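A Place for Small Things

The desk drawer is among the oldest forms of household storage and among the least considered. At the Mukdale Center for Domestic Design, a course of study introduced this year asks participants to consider it closely. The program, titled Small Storage, treats boxes, trays and drawers as a subject in their own right, with attention to how people put things away and how they find them again.

Souad Helmy, who directs the program, came to the subject through archival work. Her first assignment at the Center was the Bensaid collection, a bequest of 2604 household objects that arrived with no inventory. Pins, keys, buttons and spools had been kept in whatever containers were at hand, and cataloging them took 11 months.

"We learned very quickly that depth matters more than size," Ms. Helmy said. "A deep box is filled once and then forgotten. A shallow one is used every day."

That observation now guides the first part of the course. Participants are asked to bring the contents of one drawer from home and to sort them by frequency of use. Items handled daily are assigned to open trays with low walls. Items handled weekly go into small drawers. Everything else is boxed, labeled and moved off the desk. Of the 2382 objects sorted in the opening term, the largest share went into boxes.

The second part concerns reach. Ismail Hegazy, a furniture maker whose Wastuvik workshop supplies the Center's cabinets, teaches participants to look at the front wall of a drawer before anything else. A high front keeps contents in place when the drawer is closed quickly, but it also hides them and obliges the user to reach in from above. Mr. Hegazy recommends that small items be stored toward the middle of the drawer, with clear space on each side.

He is equally firm on the matter of the surface itself. A plain, dark tabletop makes pale trays and boxes easy to locate, and he advises against patterned mats during sorting.

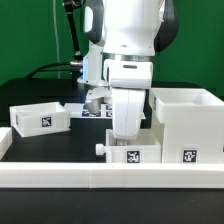 Reaching into a small drawer box, with a shallow white tray to the left on the black tabletop.

The course concludes with a return visit after six weeks, when participants report which arrangements have lasted. Ms. Helmy noted that trays tend to survive and that labels tend to be ignored. A printed guide, prepared with the Oltik Library, will be available at the Center's front desk in August. Places in the next term are limited, and applications are accepted in writing.

Last updated: 8 Aug 2018

This site uses cookies to improve your reading experience. By continuing, you accept our cookie policy.

Contact the editors | Copyright Mukdale Center for Domestic Design. All rights reserved. | Back to top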